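What I learned from a winter of making miso

I started my first batch of miso in October, after a friend, Toshiko Koyama, handed me a jar of hers and told me to put it on buttered toast. I did, and then I ate half the jar with a spoon over the next week. It was salty and sweet and a little bit like chocolate (really!), and nothing like the tub I'd been buying for years.

Toshiko grew up in Chiba, where her family made a big crock every winter, and she still goes by feel. I don't have any feel yet, so I wrote everything down. My notebook has a soup stain on every page now and I love it. 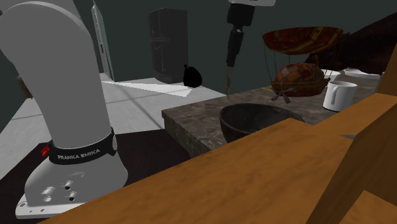
Getting the beans right

I used 800 grams of dried soybeans and soaked them overnight. They swell up like crazy, so pick a bigger bowl than you think you need. Then they simmer until you can squash one between your thumb and little finger without trying. Mine took most of an afternoon, and the whole house smelled like warm peanuts.

Mash them while they're still warm. I tried a potato masher, then a rolling pin and a freezer bag, and the bag won easily. A few chunky bits are fine. I like finding them later.

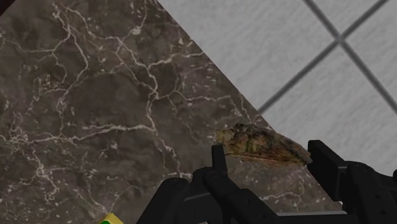 The koji came from Prostgate, a little shop that keeps it in the fridge behind the pickles. You rub the salt into it with your hands first, and it's such a nice job, all those fuzzy white grains breaking apart. Then in go the beans with a splash of their cooking water, and you knead until it feels like cookie dough. Roll it into balls, throw them hard into the crock to knock the air out, and press everything flat. I missed with one. It hit the wall.

After that you salt the top, put a weight on it and wait. I gave mine 6 months, which felt like forever in the second week and then went by so fast that I nearly forgot to check it! There was a little white mold around the rim when I opened it. I scraped that off and stirred in the dark liquid that had pooled on top, just as Toshiko does.
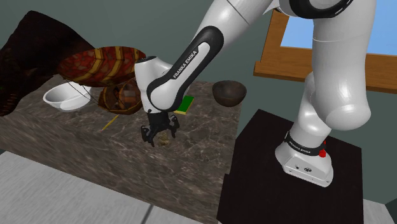 The taste was lighter than hers, a bit sharp, and wonderful with roasted carrots. I've also whisked it into salad dressing with lemon and stirred a spoonful into caramel, and I can't recommend the caramel enough.

Next up is a barley batch. I have 2 crocks now, and Toshiko has promised to come over and help with the throwing. If you've made barley miso before, please tell me how salty you go, as my notes from her are just the word "enough" underlined twice.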